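I've been meaning to write up the Zirnow demonstration kit since November, when our group at Fasbridge finally got it out of its boxes, and I've now used it long enough to have opinions. It's a software and methods bundle for teaching a pair of arms by demonstration. You move the arms through a job yourself, the kit records what the joints and cameras were doing, and then it trains a policy that tries to do the job on its own. I should say at the start that I like it very much, and also that I lost the best part of a week to its calibration routine, so please read the rest with both of those things in mind.

The method is the reason to bother. Most of what we had tried before predicted one small movement at a time, and the little errors piled up until a gripper was closing on thin air. Zirnow predicts a short run of movements, carries out the first part, then looks again and plans afresh. It also lets you mark the bits of a demonstration that matter (the approach to a handle, say) so that they count for more in training. Sandamali Kodikara was doubtful about the marking, as it sounded like a lot of clicking for not much, but she came round to it after comparing policies trained with and without on the same 99 demonstrations. Without the marks, the policy reached for a mug well and then dithered over the grasp. With them it dithered a good deal less!

Mugs were our main test. They are harder than they sound, with handles pointing every which way and glazes that the cameras don't all see alike, and a rack full of them leaves very little room for a clumsy finger. The manual suggests 5 different objects for a first task. We went to eight, and I'd do the same again - the policy trained on the smaller set had a habit of treating every handle as though it belonged to the same mug.

Now for the grumbles. The wrist camera calibration wants redoing whenever a mount is nudged, and it doesn't warn you, so things simply get worse until somebody thinks to check. The playback tool is lovely for looking at one recording and miserable for comparing two. Tania Kanagaratnam wrote a small script to put them next to each other, and I do think it ought to come with the kit. Training is slow on older machines too, so plan on leaving it overnight.

Would I buy it again? Yes, for a group with a bit of patience and a real task in mind. If you only want to pick up one block and put it down somewhere else, Odoi is cheaper and you'll be going by lunchtime.
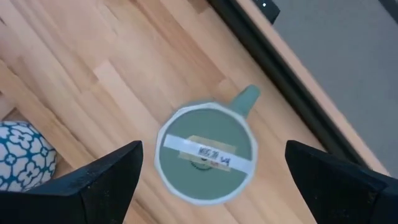
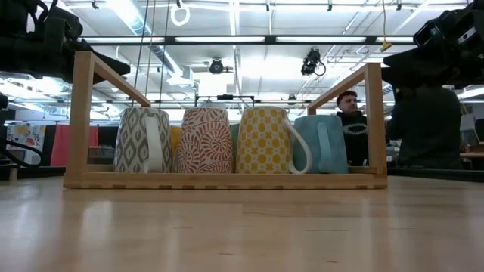 *Dilruba Nanayakkara*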